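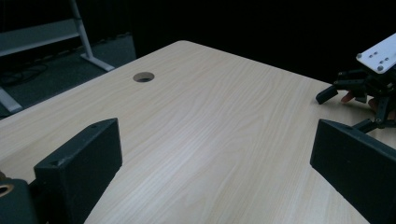

Lucero Hand, Bench Set-Up Guide
Section 4: Mounting, fingertip pads and first check

By the Torkden documentation desk
Feb 14, 2019
4 minute read
Print this page | E-mail this page

This section covers the Lucero hand when it is used over a tabletop with the Vamcombe hand-held gripper. Finish Section 3 (power and controller) before you start. If your hand came already fitted to its mounting plate, begin at step 5.

Before you begin

Switch the controller off and wait 20 seconds. The linkages hold position for a short time after power is removed and can close without warning.

Clear the tabletop of tools and loose screws. Small parts get drawn into the linkages and are hard to get out again.

CAUTION: Keep fingers out of the space between the linkages whenever the controller is on, even if the hand is not moving.

Fitting the plate

1. Lay the mounting plate face up on a soft cloth. The plate has more holes than the Lucero needs. The extra holes are for other Torkden hands and stay empty.

2. Line up the hand with the plate and start all the bolts by hand. Do not use a driver until every bolt has caught its thread.

3. Tighten the bolts a little at a time, working across the plate from one side to the other.

4. Attach the plate to the arm bracket. The plate may be tilted to suit the job. Tighten the bracket and pull gently on the plate to make sure it does not shift.

Fitting the fingertip pads

5. Check each pad for cuts, glaze or dust. Wipe with a dry cloth. Do not use alcohol — it hardens the surface.

6. Press each pad onto its fingertip until it sits flat. A pad that rocks is on backward.

NOTE: Order replacement pads under part number 692. Change all the pads on a hand together. A new pad next to a worn one gives an uneven grip.

Setting the height

7. Turn the controller on and choose SERVICE, then OPEN. Wait for the linkages to stop.

8. Lower the hand slowly until the linkage tips are close to the tabletop but not touching. The tips should clear the surface through their full travel.

9. Press SET. The controller stores this as the lowest allowed position.

CAUTION: Repeat steps 7 to 9 every time the table is moved or changed. The stored height belongs to the old table.

Checking the hand-held gripper

10. Check that both fingers of the hand-held gripper are tight on the body. Wiggle each one. If it moves, tighten its screw and check again.

11. Open the gripper fully and hold it over the table, well away from the hand. Close and open it a few times. The fingers should move evenly and meet squarely.

12. Run the Atance check program from the SERVICE menu. It cycles the hand 200 times at low speed and takes roughly half an hour. Stay nearby while it runs.

If the program stops early, write down the code on the display and go to Section 7.

Routine care

Repeat the check in step 12 after every 1000 working cycles, or each April if the hand is used less than that. Brush dust out of the joints with a dry brush. Do not oil the linkages.

Continue to Section 5: Teaching positions.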